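We use cookies to remember your settings. By staying on this site you accept our cookie notice. OK / Manage

Grarkora mesh wash bags, two months in

I bought a set of 2 Grarkora wash bags in February, after one zipper too many chewed up a kids' T-shirt. The shop in Erivport had them next to the clothespins. They come in one size only, a flat rectangle with a zipper along the short side.

The mesh is fine enough that drawstring tips don't poke through. The zipper pull tucks under an elastic flap, and on one bag that flap has started to fray. The other looks the way it did when I bought it. Both have been through 18 washes, mostly at low heat with a medium spin.

The label says each bag holds up to 400 grams. I would go lower. Fill it to that and the clothes ball up in the middle and come out with soap still in the folds. Two kids' shirts and some socks is a sensible load — more than that and I rinse again.

Lorna Mangubat lent me her older bags to compare. Hers have a coarser mesh and rinse better, but hooks catch in it. For bras I would pick the Grarkora. For socks it makes no difference.

They dry fast on a hook. Don't put them in the dryer, the elastic won't like it.

I give them 8 out of 10. One point off for the flap and one for the optimistic label. I would buy them again, though I'd like a smaller size in the set.

Maribeth Pangilinan

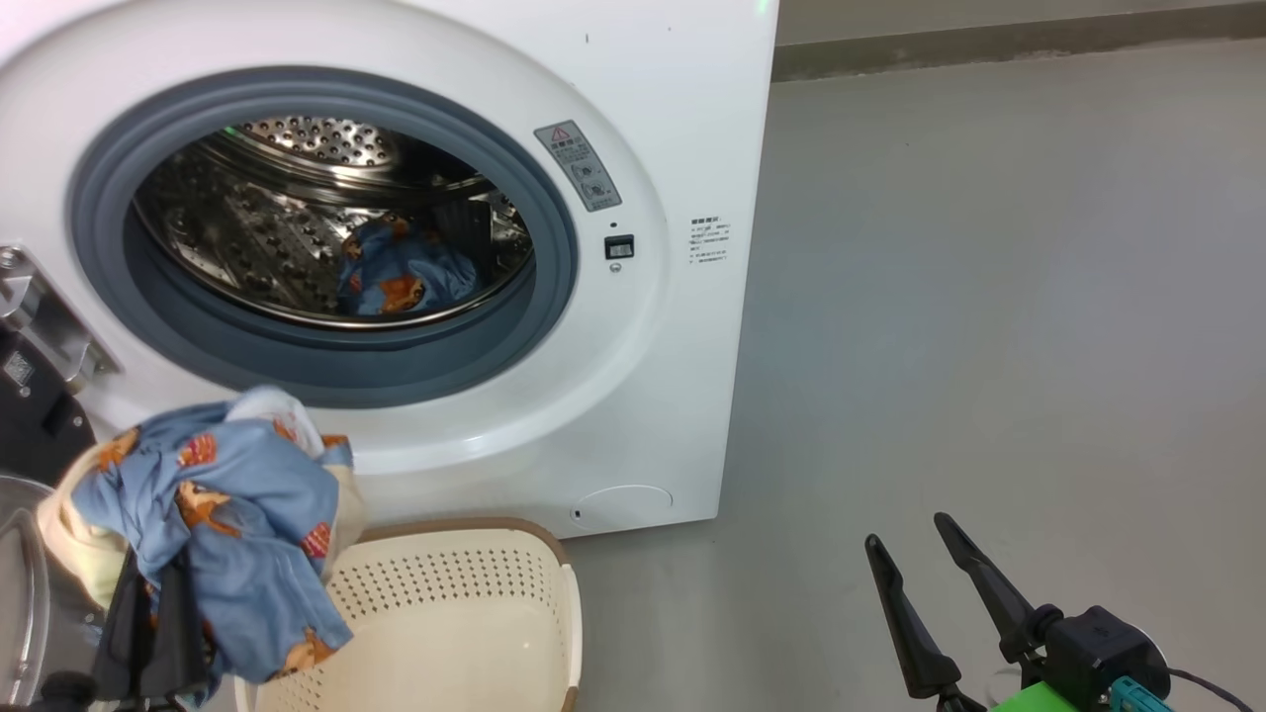
Light-blue bear print clothing in the drum.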